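The Pētersons house, Gastport: an open day with stairs

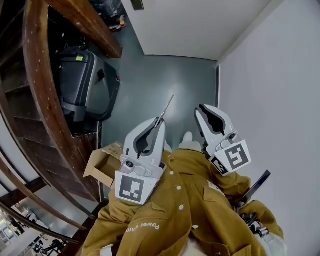 Mustard-olive work coat on the landing, by the curving wooden staircase.

Admission was free, which should have warned me about the parking. I walked 27 minutes from the harbor end of Gastport and arrived with a wet left shoe and strong opinions about gravel.

The Pētersons house opens its doors twice a year, in May and again in November, and each time picks a theme. For May 2022 it was work clothing. I had expected mannequins. They had gone for a more domestic approach, with clothes turning up wherever a person might plausibly have taken them off, so you spend the visit feeling like somebody's disappointed mother.

The landing was my favorite stop. It is narrow, the wooden stairs curl away beside it, and two visitors can pass only if they already like each other. The coat was a proper heavy one, with a flap on the chest pocket, small round white buttons and a faint sheen to the cloth. I'd call the color mustard, though I'm willing to hear from the olive party. White lettering on one sleeve starts with "Power" and then vanishes into the folds. I spent longer than I should have working on the rest. Power Station? Power Tools? Power Nap?

The sheet they hand you at the door lists 61 items and manages to number two of them 30. It also says the collection came over from Limport in tea chests, and gives the repair bill for the roof as 1,385, currency not stated.

Downstairs there was a talk on waxing canvas, given to a room with one window and a great deal of wax. I learned that you should do it outdoors. The tea came from Takier, the bakery across the road, and the cardamom bun was the best thing I ate that week - admittedly a week of train sandwiches.

Go early, leave the big backpack at home, and use the handrail. The shop sells buttons by the scoop. I now own a scoop of buttons.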